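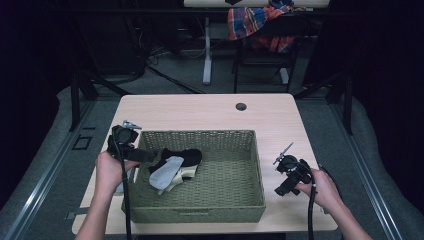

Clastano Books will bring out The Salt Warden, the second novel in Nghĩa Trình's Brimine fantasy series, in September. The small press announced the date on its website and opened preorders for the ebook the same morning. A paperback will follow in October.

The first book, The Tide Oath, followed a ferry pilot named Oresk who learned that the drowned city of Brimine was still collecting taxes from the living. It ended with the harbor gates shut and Oresk on the wrong side of them. The new book picks up 17 years later and moves to his daughter, Velle, who guards the salt stores at Muvetum and has been told her father is dead.

At 37 chapters, The Salt Warden is a good deal longer than the first book. Trình said in a note to newsletter readers that the early drafts were longer still, and that a whole storyline about the Muvetum bell makers was taken out last winter.

"It was slowing down Velle's part of the story and I kept putting off admitting it," the author wrote. "Most of it will turn up as a novella, once I fix the ending."

The novella does not have a title or a date yet. Clastano said newsletter subscribers will get it free.

Pascal Lecomte, who narrated The Tide Oath, is returning for the audiobook. Recording is due to begin in August, and the press expects the audio edition to be out before the end of the year. Lecomte said he has asked for a pronunciation list this time. In the first book he settled on his own way of saying "Chauvin," the name of the river fort where the second half takes place, and then had to go back and redo 8 scenes when the author heard the samples.

The fort is back in the new book, though it has changed hands. A map of the coast from Chauvin down to Muvetum will be printed at the front of the paperback and included in the ebook. Readers had asked for one after the first book, which had no map and a fair amount of travel by boat.

The Tide Oath will be marked down to 97 cents in the ebook edition for the week before the new release. The discount covers the United States and Canada.

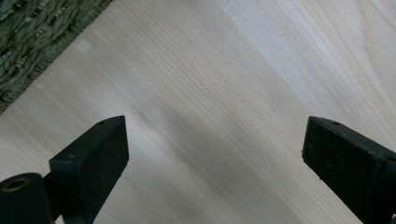 Clastano is also taking requests for advance copies. Reviewers and book bloggers can fill out the form on the publisher's site through the end of July. Copies will be sent as ebook files only. The press asks that reviews stay off retail sites until release day, and that anyone posting early avoid giving away what happens at the salt stores in chapter four.

A third and final Brimine book is under contract. Trình has written the opening chapters and expects to turn in a full draft next spring. Clastano has not set a publication date for it.

The first two chapters of The Salt Warden can be read now on the publisher's site.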